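Mostyn 903 frames — worth it over the Lernby ones?

mostly_squinting
2025-05-29
Looking at the Mostyn 903 in the tortoise, 50mm lens. Store near me only has the Lernby rounds to try on. Anyone have both? Mainly care about glare driving home, and that they dont slide.

pike_lake
Had the Lernbys 6 months. Hinges went floppy by month four. Lenses fine tho. Get the Mostyn.

hatrack20
Disagree. My Lernbys are two summers old, hinges still tight. The 903 pinches behind the ears if your head is wide — mine is. Sent them back.

pike_lake
Did you get the arms adjusted first? Any optical shop will do it, took the guy two minutes with mine.

hatrack20
Shouldn't have to adjust a new pair at that price.

mostly_squinting
Fair point but I have a narrow face so maybe ok? Polarized or no?

oona_b
Polarized, yes. Only thing is my dash screen goes dark thru them. Also look at Plilent, 20 bucks cheaper and same kind of nose pads.

pike_lake
Plilent scratches if you breathe on it

oona_b
Use a case then lol. Mine are fine.

mostly_squinting
Ok ordering the 903 from Illel, returns are free there. Will report back on teh sliding.

hatrack20
Keep the box.

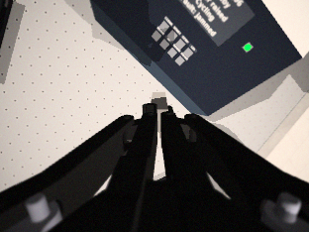
Black two-finger gripper, simulated render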